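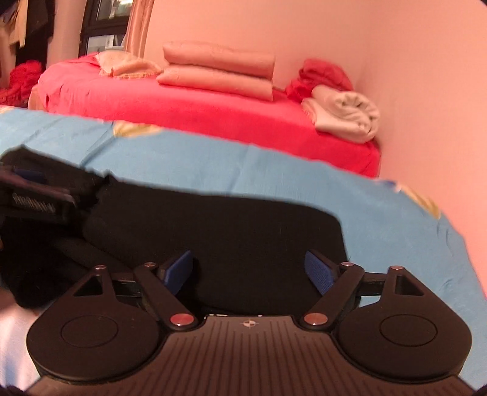 Does descaling a kettle every month make it last longer? Mine lasted no longer than the one I never touched.

I put that first so people can skip the rest if they've heard enough about limescale. Siyabonga Zwane wrote:

> I'm surprised by the doubt on this list. Rallville has some
> of the hardest water in the county and I descale on the first
> of every month with the Driltari sachets. My kettle is still
> going. The leaflet says a furred element uses far more power
> and burns out years early. Why would they print it if it
> wasn't so?

They would print it, Siyabonga, because they sell sachets.

I'm not saying scale is good for a kettle. I'm saying I've yet to see anyone show that a monthly clean beats a clean when it looks bad. I bought two of the same Kruger kettle when the shop in Drulanmont was closing down. One stayed in the kitchen and got the full treatment. The other went to my brother's workshop four streets away, same water, and he wouldn't descale a kettle if you paid him. Both gave up in February. Both went at the switch in the lid end of the handle, and neither element had anything wrong with it that I could find. Yes, that's two kettles, and I know it proves very little. It's still two more than the leaflet offers.
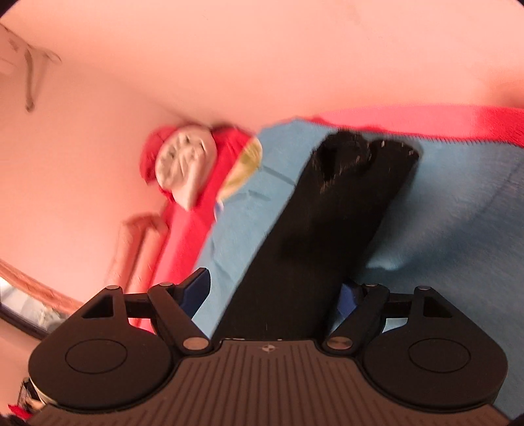
On the power claim, I did put a plug-in meter on mine before it died. A full boil furred up took 3 seconds longer than a full boil clean. I wouldn't swear to that either, as the tap water may have been a bit colder the first time. But if there was a great saving to be had, I'd expect to have noticed it – and I was looking for it.

What does bother me is the flakes in the tea, and for that a cup of white vinegar left overnight does the job. Rinse it twice. Citric acid smells less and costs a bit more. I've used both and couldn't tell you which was better.

Siyabonga, how old is yours, and what make? If it's only had one winter I don't think it counts for much yet. And has anyone kept one of those wire mesh balls in the kettle for a full year? I had one and it went brown, and I never could tell if that was the scale or the ball.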